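Home Current Issue Archive For Authors Contact

4. Hollow goods and the divided tray

4.1 What counts as hollow

The Junville inventory form has a box for shape, and the box offers "flat," "long," "round" and "other." Tape went under "round" in the first week and under "other" in the second, and by April one respondent had begun writing "donut" in the margin. We have kept her term in our notes and left it out of our tables. For this section, a hollow good is any small household item with an opening through it large enough to take a finger, and whose owner would still call it whole. Rolls, rings, sleeves and short tubes qualify. Mugs don't, although this had to be settled by a vote.

Of the 363 entries in the inventory, hollow goods gave the sorters the most trouble for their size. A pencil has an obvious way to lie down. A roll of tape has two, and people hold firm views on which is correct. Those who lay it flat say it stays put. Those who stand it on its curved side say they can find the end of the tape, a claim we didn't test, out of kindness.

Tape also wears its history on the outside. The edge of a roll picks up whatever the drawer has to offer, and the sorters at Hedside treated a speckled rim as grounds for demotion from the first aid box to the general drawer (Figure 3). The same tape with a clean rim was judged fit for a sprained ankle. Sabina Siriwardena, who coded the Hedside interviews, proposed a separate category for "tape that used to be medical." It is a good category and we regret that it reached us after the forms were printed.
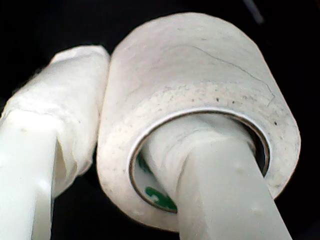 Figure 3. Roll of off-white tape with a matte, fibrous surface, showing small dark specks along the rim and the tan edge of the cardboard core.

4.2 One tray, three compartments

Siriwardena asked 30 households to keep a divided tray on a table or counter for the length of the study. The instructions ran to one line: put small things in it. We had expected sorting by use, so that tape would end up near scissors and food would end up in the kitchen. Sorting by fit won easily. A thing went where it would go, and the reason was supplied at the interview.

The layout with one tall compartment and two smaller ones produced the most regular results. Long items took the tall side, and everything else was divided between what remained. A snack bar is a hard case under this rule. It belongs to the tall compartment by its proportions and to no compartment at all by its length, and respondents who placed one there described it as "put away" even with a crimped end over the wall. 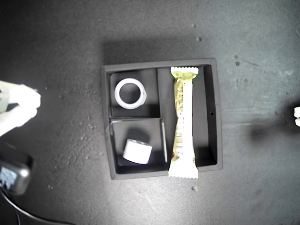
Vol. 16, No. 3 363

The two small compartments were meant to be equal in standing, and were treated as such until a ring went into one of them. A ring lying flat shows the floor of its compartment through the middle, and several respondents read this as room to spare. Short cylinders lying on their sides got no such credit. They were said to be "rolling around in there," including by people whose cylinders had not been seen to move. We coded these remarks as complaints.

4.3 Tubes

Tubes were rarer than tape and argued over at greater length. The Kodikara checklist, which we had adopted for its brevity, asks whether an item is "a container." A short tube open at the end invites the answer yes until something is put in it and the tube is picked up. Half the team wanted to follow the checklist, and the other half wanted lunch. We settled on recording wall thickness in words, thin or thick, and leaving the larger question to others.

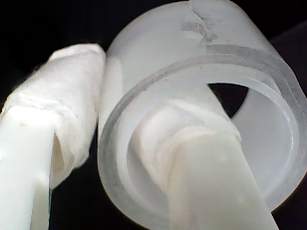
Figure 4. Thick-walled translucent tube with a frosted outer surface; the rim of the open end shows as a clear band.

Frosted tubes had one further property of interest. Respondents at Hedside kept them longer than clear ones and could give no use for either. "It looks like it came off something" was the usual defense, and the something was never named. In the Holtora version of the form, such items may be entered as "part, parent unknown." Junville had no such line, and its tubes are spread over four codes, one of which is kitchen.

Coding for this section was closed on 2021-02-21 for the pilot trays only. The entries from April were coded later by the same hands, with the donut rule in force.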